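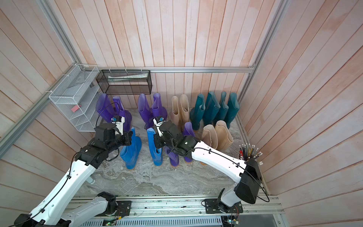 Beat Hofstetter
Robot arms by day, robot arms by evening, Lallton

Feb 2, 2020

Two controllers and a lot of wellies

My wife asked me in September what I was doing at work and I said I was choosing a controller. She asked when I'd be done and I said by the end of the month. I didn't say which month, and I have stood on that small print ever since.

The choice is between the Sarker and the Tanner. Both are grey boxes. Both run a pair of arms at once, both come with a manual written by someone who already knew how it worked, and both sales people told me theirs was the one with the smooth motion. I have now run the same job on each of them for long enough to have opinions, and as my colleagues have started eating lunch at other tables, the opinions are going here.

The job is rain boots. Get hold of a boot by the shaft, lift it, stand it up with its partner. A toddler can do it, though a toddler will want to wear them afterwards. For an arm it's a rotten job, and that makes it a good test. A boot shaft bends when you squeeze it and springs back when you don't. It's shiny, so the cameras sulk. It has a great big hole in the top that looks like the ideal place to put a finger, and once you've put one in, you have to decide where the other one goes.

The Sarker's answer to that last question is to close until something pushes back. You set a force and it stops there, near enough. The Tanner prefers to be told a width. With a wooden block the two come to the same thing. With a soft boot the Tanner will close to precisely the width you asked for, and whether there is any boot left in a useful shape by then is considered your business.

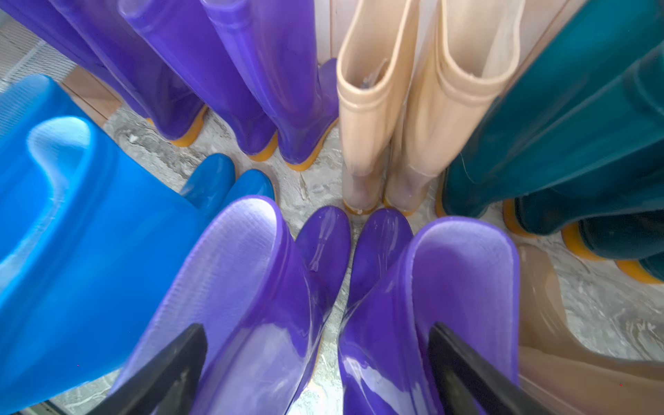 Wrist camera over the purple pair, a finger in each boot.

I made 274 runs that I'd call fair, divided between the two boxes, and threw away a good many others on the grounds that I had done something daft. The Sarker dropped fewer boots. The Tanner was quicker on every single move and looked splendid doing it. It glides up, glides across, and then, now and again, glides on to its destination having left the boot behind, with no sign of embarrassment.

I should say something about the wrist cameras, which both boxes can read. I'd been sniffy about them. A fixed camera above the work gives you a nice calm view, like a chess problem, and a wrist camera gives you the view of a wasp in a shoe shop. But it does look down the shaft. From above and to the side I can't tell if a finger is inside the boot or just standing next to it being hopeful, and from the wrist I usually can. The fixed camera stays for planning where the arms go. For the last hand's width I've stopped looking at it.

The Tanner handles the wrist video better, I'm sorry to say. Less delay, and it doesn't forget which arm is which after a restart. The Sarker swapped my left and right on me one morning and I spent an hour telling the wrong arm off.

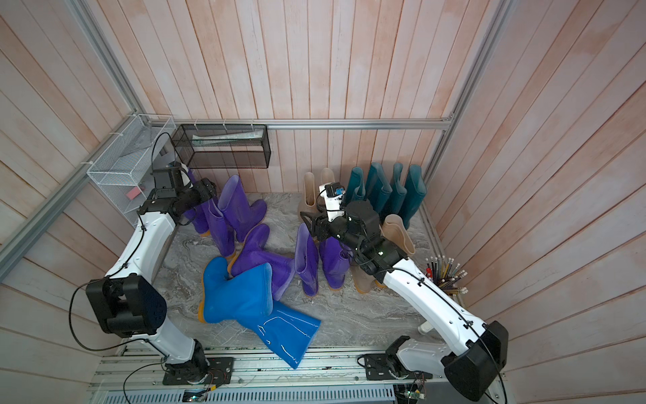

Two arms sharing one floor is where a controller earns its money, or in this case mine. The Sarker keeps a sort of bubble round each arm and stops both if the bubbles touch, so you get long polite pauses, like two people at a door. The Tanner plans both paths together and lets them get much closer. I like that on a tidy floor. I like it less when there's a blue boot flat across the front with its shaft towards you, lying up against a purple one that's also on its side, because any pull on the one is a nudge to the other, and neither box has any notion of that. The Sarker at least goes about it slowly enough for me to reach the stop button with a biscuit in my hand.

Then there's money. The difference is almost 2,000, before you buy the Tanner's extra licence for the second arm. I asked the man at Homville, who supply both, why a two-arm controller needed a licence for the second arm. He said it was a very good question and sent me a brochure.
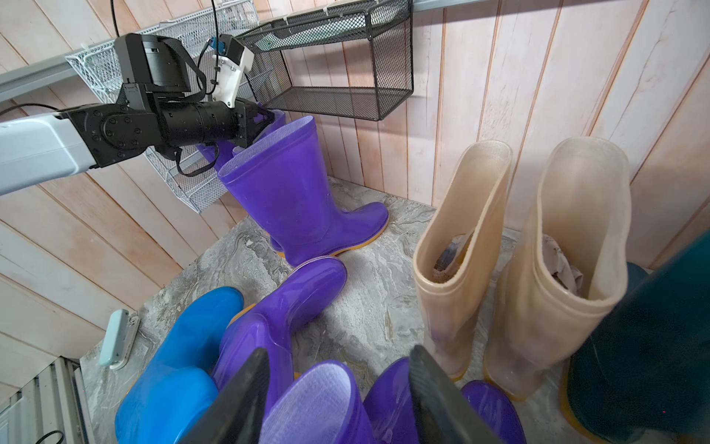 What I'm keeping

The Sarker, for boots and anything else that gives when you squeeze it. I've asked Homville if I can hang on to the Tanner for 3 more weeks to try it on the wrist cameras alone, with the force limits done in my own code. They said yes so quickly that I suspect they've lost the paperwork.

If you've got a Tanner to hold something floppy without that sort of fiddling, please write and tell me how. I'm particularly keen to hear from anyone who has found the setting called "soft close". It's in the manual's index. The page it points to is about mounting brackets.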